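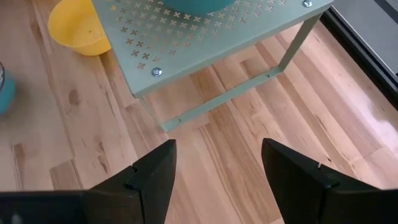
Taking a group to the Torkirer open day, is it worth the drive?

Posted by Josphat Muriithi, Fri 19 July

I run a retirees' outing club and we've been offered a visit to the robot lab at Torkirer. There would be 19 of us in a small bus. Half the group wants to see robots. The other half wants lunch and will tolerate robots on the way. Has anyone been? What do they show you, and can you get close? One member uses a walker, and one will ask whether it can do his taxes.

Hatice Çınar

Went in January with my brother-in-law. Adjust your expectations and you'll have a fine time. Our guide called it "tabletop manipulation," and what that means is dishes. Two robot arms on either side of a wooden table, and a little green shelf in the middle with bowls on it. I have a teenager at home who handles bowls with less care and more commentary.

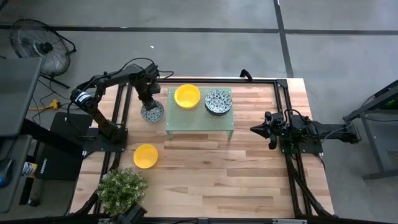 It gets oddly gripping after a few minutes. People who had been checking their phones started whispering "left a bit" at a machine. My brother-in-law held his breath, and he doesn't do that for football.

The floor is flat concrete, so the walker should be fine, but watch for cords. Ask them for chairs when you book. Our talk ran long and I spent the last part of it leaning on a stranger. Things I'd tell your group:

Stay back from the table until the guide waves you in.

Pick a spot where you can see past the arms. From the wrong side you mostly get elbow and cable.

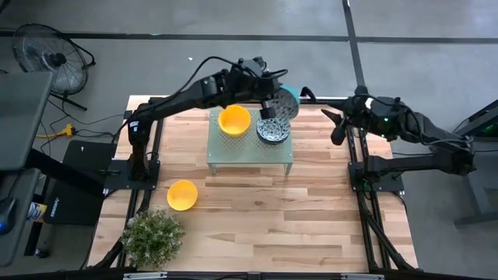
Save the tax question for the end. Ours had a man like that too, and the guide never got back to the slides.

Nurhan Uysal

Parking is behind the building, not in front. Coffee is from a machine and tastes like it.

Melahat Ekinci

I haven't been to this one but I did the Evport tour and it was mostly a video. If Torkirer lets you watch the arms work, go there. For lunch try Barros, they can seat 19 if you call ahead. Get the soup.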